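4.2 What changed for the people on the packing side
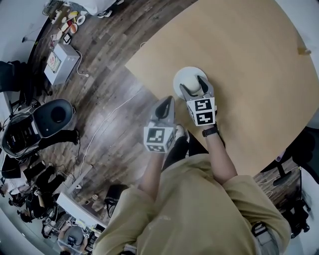 E. Boutros

Figure 3. Plate task: a small ball held in the right-hand gripper, left-hand gripper open.

I'll start with the bit I got wrong. When we planned the Rastach study I assumed the people on the packing side would mostly want to talk about losing work to the arms. A few of them did, and I come back to that in 4.4. But most of what I heard in the first month was about hands. Whose hands are good at this, whose hands hurt, and why picking up something small with two stiff fingers makes you feel like a toddler again!

The job itself (Figure 3) is easy to explain and annoying to do. You hold a gripper in each hand, you pick the thing up, you put it where the card says, and then you do it again. Rastach asked for 600 good runs per task before the arms were allowed near it, and Testora, who supplied the software, wanted 800. They settled on 800, and the staff heard about it in August from a printed sheet by the kettle.

People who had packed for years had a way of working that was quick and a bit rough, and it suited the old line very well. With the grippers that same speed got their runs thrown out. One woman told me she had been "told off by a computer for being good at my job", and I've not found a better way of putting it. The newer starters had less to unlearn, so they got on faster, and for a while that turned the pecking order on the floor upside down.

Breaks changed too. On the old line you stopped when the belt stopped. Now people were meant to rest after every 50 runs, and at first hardly anyone did – they wanted to get the number down before lunch. Sore wrists came up in 5 of my interviews without my asking. The Mamley site had put a timer on the wall by then and I gather people hated it, but they did stop.

I also want to mention the talking, which I nearly left out of my notes. The belt was loud and this work isn't, so people chat all the way through it, and plenty of what I know about the place I picked up that way rather than in interviews. Pay for the recording shifts was the usual topic. It was still the old packing rate when I left, and I take that up in the next section.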